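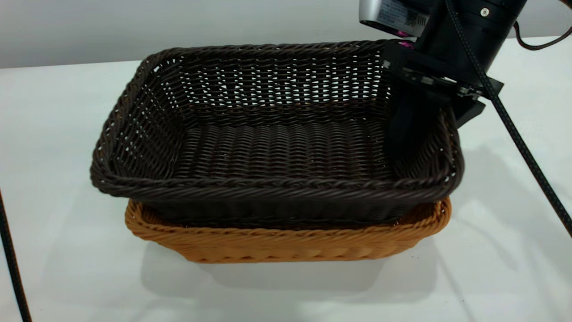
Every piece written on warehouse robots goes one of two ways. Either we're all out of a job by Christmas or we're all being freed up for better things. I pack homeware at Altcombe, gift baskets mostly, and neither one sounds like my shift.

What's changed is smaller than that. And more annoying. When the arms came in at the Womel end of the building, the baskets stopped being ours to stack how we liked. Brown ones, orange ones, nested or apart - there is a right way now and it's written down. Used to be you learnt it off whoever stood next to you. My wrists are glad, I'll say that. 136 baskets before first break was no joke and I don't miss it.

But 3 of us used to work that bench and talk all morning. Now it's one person, minding. Minding is tiring in a way packing never was. You stand there. You wait for somthing to go wrong and if it doesn't you've done your job, apparently. Same hourly rate too, grade 2, because the grading sheet only knows lifting and carrying. Not watching.

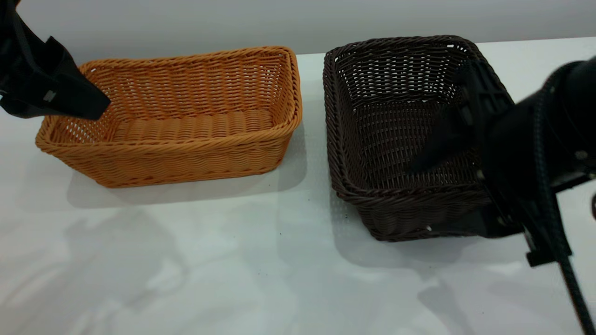
Orange basket on the left, brown on the right, an arm to each.

Management call it "assisted handling". Fine. Assisted who? The Clavudon site had six months of talks before a single arm was bolted down, and the people on the floor got to say which jobs went first. They picked the ones that hurt. We got a slide show in February and a free sandwich.

I'm not against the things. Would keep them tomorrow if you asked me. What I want is dull stuff - minding counted as skilled work, swaps every couple of hours so no one stares at a table all day, and a say before the next lot turn up instead of after. None of that costs much compared to an arm. Nobody has costed it thought, as far as I can find out, and I have asked twice.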